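Drucken | Per E-Mail senden

Werkstatt- und Küchentipps: Der Arm an der Spüle – Einrichtung, Pflege, kleine Reparaturen

Gilt für einen fest montierten Sechsachsarm mit Zweifingergreifer auf der Arbeitsplatte, Steuerung Iltia, Bedienfeld rechts am Unterschrank. Andere Steuerungen haben andere Menünamen, die Reihenfolge bleibt dieselbe.

Standort
Der Sockel gehört auf die durchgehende Platte, nie über eine Stoßfuge. Holzplatten arbeiten im Winter. Wer im März einrichtet, prüft im Herbst noch einmal mit der Wasserwaage, längs und quer. Unter den Flansch kommt eine Scheibe aus Hartgummi, keine Filzgleiter. Schrauben über Kreuz anziehen, nach einer Woche Betrieb nachziehen.

Kabel nach hinten wegführen und eine Tropfschleife legen: Das Kabel hängt vor der Durchführung ein Stück tiefer als die Öffnung, Wasser läuft dann an der Schleife ab. Die Durchführung mit Sanitärsilikon abdichten. Acryl reißt.

Nullpunkt
Die Gelenke in Grundstellung fahren, Strichmarken an den Ringen vergleichen, dann im Menü »Referenz« bestätigen. Stimmt eine Marke nicht, zuerst das Gelenk darunter prüfen. Der Fehler sitzt meist eine Achse tiefer als vermutet.

Den Beckenrand an vier Punkten einlernen. Drei reichen rechnerisch, der vierte zeigt, ob man sich vertan hat. Den Hahn als Sperrkörper anlegen, und zwar mit hochgestelltem Hebel. Wer ihn in Ruhestellung einmisst, hat den Hebel beim ersten Spülgang im Weg. Schwenkbare Ausläufe bekommen einen Sperrkörper über den gesamten Schwenkbereich.

Greifkraft
Werkseitig steht der Wert auf 653. Für Geschirr ist das zu viel. Dünnwandige Gefäße greifen wir mit 156, schwere Töpfe mit dem Werkswert. Einheiten gibt die Steuerung nicht aus, es sind Stufen des Antriebs. Bei Gefäßen mit Ausguss immer auf der vom Ausguss abgewandten Seite ansetzen und beim Anheben zwei Sekunden über dem Becken abtropfen lassen.

Fingerbeläge aus Silikon halten in der Spüle länger als solche aus Naturkautschuk. Die Ersatzbeläge von Wongsuwan passen ohne Nacharbeit, die aus dem Baumarkt müssen an der Innenkante gebrochen werden.

Pflege
Gehäuse mit einem feuchten Mikrofasertuch und etwas Spülmittel abwischen, trocken nachreiben. Keine Scheuermilch, sie macht die glänzenden Schalen matt. In die Fugen zwischen den Schalen kommt kein Sprühreiniger, auch kein milder. Kalkränder am Handgelenk mit einem Tuch und verdünnter Zitronensäure abnehmen, Einwirkzeit höchstens eine Minute, danach klar nachwischen.

Die Dichtung am Handgelenk ist ein Verschleißteil. Wechsel alle 3,000 Betriebsstunden (das Komma steht im Zähler so, gemeint sind dreitausend). Unsere erste war bei 3,062 fällig und schon hart – später sollte es nicht werden. Zum Wechseln:

Strom aus, Arm von Hand über die Platte drehen, nicht über das Becken. Die vier Schrauben am Werkzeugflansch lösen, Greifer abnehmen, Stecker gerade abziehen. Alte Dichtung mit einem Holzspatel heraushebeln. Nut fusselfrei auswischen, neue Dichtung mit Silikonfett für Armaturen dünn einstreichen und von Hand eindrücken. Eine verdrehte Dichtung erkennt man an der Naht, sie muss durchgehend außen liegen. Danach Referenzfahrt.
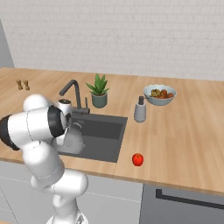
Muss nach einem Greiferwechsel das Becken neu eingelernt werden?
Nur wenn der neue Greifer eine andere Länge hat. Bei gleicher Bauform genügen die Referenzfahrt und ein langsamer Probelauf mit leerem Greifer.

Geräusche
Ein Klicken beim Anfahren kommt fast immer von losen Sockelschrauben. Ein Schleifen, das mit der Drehung wandert, deutet auf Kalk unter dem Gelenkring. Ring abziehen, trocken ausbürsten, wieder aufsetzen. Gleichmäßiges Summen im Stillstand ist die Haltebremse und normal. Wird es lauter, die Last im Menü »Werkzeug« prüfen. Steht dort noch das Gewicht des alten Greifers, regelt der Arm ständig nach.

Ersatzteile
Dichtungen und Flanschschrauben führt das Lager Burkville. Gelenkringe gibt es nur über Tatovlow, Lieferzeit einplanen. Schrauben nicht mit Edelstahl aus dem Sortiment ersetzen, die Kopfhöhe ist eine andere und der Greifer sitzt dann schief.

Kontakt | Impressum | © Küchen- und Werkstatttipps | Nach oben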